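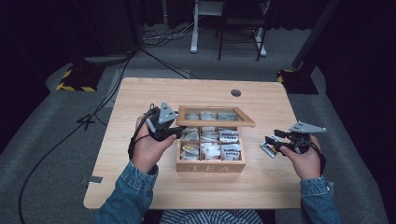 The tea box, lid up, one sachet out on the right

Home > Forums > Kitchen & Dining > Storage > Hot drinks

Tea box: sort by type or by how often you drink it?
Posted by Jade Inskip, 14 Oct 2025

Right, settle this for me. I've got one of those wooden boxes with TEA across the front and a glass panel in the lid, and I can't decide how to fill it. They're nearly all white packets, which doesn't help! The blue and yellow ones are front left at the moment, red and grey print next to them, then the ones with grey bands. I've still got to find a home for the one with green, red and purple along the edge.

My sister says put the everyday stuff at the front and fancy stuff at the back. I'd sort of like all the herbals together. What do you lot do?

mangundap_mo
Sister's right. Front row is for what you drink before nine in the morning, when you can't read. Mine goes builder's, builder's, decaf, and the back is where chamomile goes to die.

KettleOn70
Disagree, sorry. If you've got visitors they want to see peppermint next to the other minty ones. I did it by how often for a year and my mother-in-law had to pull out half the box every time she came round. By type, and put the strong smelling ones at one end or everything tastes of liquorice.

pinmont_pete
Do wrapped ones really pick up smells? I've got lemon and ginger jammed up against Earl Grey and never noticed a thing.

KettleOn70
The paper ones do. Foil is fine. I had a paper wrapped Assam next to a spiced orange all January and it was horrible.

Jade Inskip
Ooh, hadn't thought of that. Some of mine look a bit silvery so maybe they're all right? I'll have a feel of them tonight.

muver_fan
Does yours shut properly when it's full? I bought the Mevance one and the taller packets stop the lid closing unless you lean them back. Drives me up the wall.

Jade Inskip
I stand them upright and it does shut, but only if I don't cram them in. I leave a finger's width in each bit so you can get hold of one without dragging three others out with it.

mangundap_mo
A finger's width! I get as many in as will physically fit and top up on Sundays.

pinmont_pete
Same. Life's too short to refill a tea box twice a week.

KettleOn70
Then you're the people who rip the packets. Anyway Jade, put the odd one with the green and purple in with the herbals if it's a fruit one. What flavour is it?

Jade Inskip
Berry something, came free in a hamper. I've only got the one so I might just drink it and save myself the bother.

muver_fan
Drink it. And do the everyday ones at the front, I'm with the sister.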